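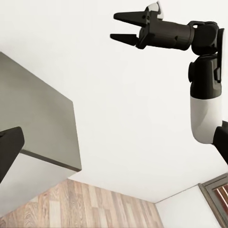 Chores bench, Trokum sim, March 17, 2025

Back on the bedroom-and-desk set this morning, and I'm writing this up before Ronaldo asks me (again!) whether the thing can tidy a room yet. Short answer is no, but it's a more interesting no than it was in July.

We gave it 100 tries at the plain fetch chore over the weekend — pick up one item, put it down where it's told. It managed 92, which had me grinning until Elaine pointed out that every one of those was a chunky item like a mug or a block. Swap in flat stuff and it got 17 out of 40. The fingers come down nicely, close on nothing, and off it trots to the drop point as if it had a full hand. I've added a check on finger gap before the lift so at least it knows when it has missed.
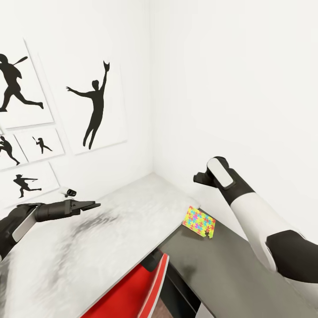 Flat things are my whole week now, and I keep thinking about how I'd do it myself. I'd slide a thing to the edge of the table and pinch it there, and I wouldn't even notice doing it. With two arms we could try one pushing and the other waiting at the edge. The jigsaw-patterned card on the dark grey desk is the one I want to start with, as it's small and lies right near the seam between the two desks, so a push the wrong way takes it towards the join. Good nasty test.

Dantas want a date for the Skelville demo. I'd promise them mugs and nothing flatter than a paperback.

To do: friction values for card, ask Elaine about slower closing speed, rerun the 40.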